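Headphones, Handled

Print this story | E-mail this story

DINDLEY — Anyone who has pulled a pair of headphones out of a backpack knows the problem. The people at Plasach have decided to make it a robot's problem too, and they are going about it the slow way.

Since March, the company's Sornano project has been teaching a pair of robot arms to pick up headsets, sort out what belongs to which, and set them down somewhere sensible. The teaching is done by remote control. An operator steers both arms through the whole job, the software keeps a record of every move, and then the operator does it again. The target is 900 recorded runs. The count this week stood at 238. 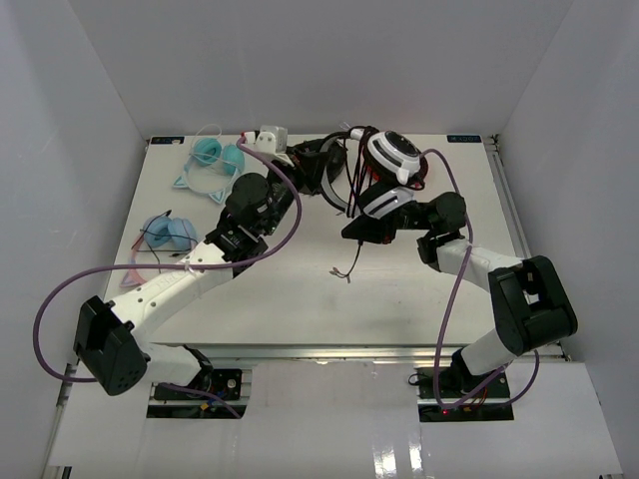 Page 4

Two grippers on one headset is harder than it sounds. Pull too hard and the band spreads; pull too little and one side sags while the operator mutters. Then there are the wires, which go where they like. A person deals with a dangling cord without thinking, and that is the trouble — it is hard to pass along a skill you never noticed you had.

Operators train for 2 weeks before their runs are kept. The early ones go in a folder marked "warmup," and the company declined to show us any of it.

The headsets are a mixed lot, cat ears included. Plasach says variety matters, and that a machine shown only plain black headphones would learn to handle plain black headphones. The cat ears are reported to be popular with the staff and unpopular with the grippers. 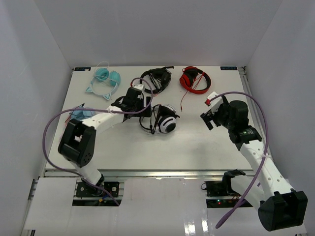

Five headphones, two arms and plenty of cable at the Sornano bench.

Ng, the returns warehouse out on the county road, has agreed to try the system once the recordings are finished and the arms have had a go on their own. Its workers now untangle and repack returned headphones by hand, and are said to be in no hurry to defend the privilege.

Plasach would not give a date for the trial. Recording continues through the spring, with a break for lunch.

14 comments | 31 shares

Contact the newsroom | Copyright Dindley Weekly. All rights reserved. | Back to top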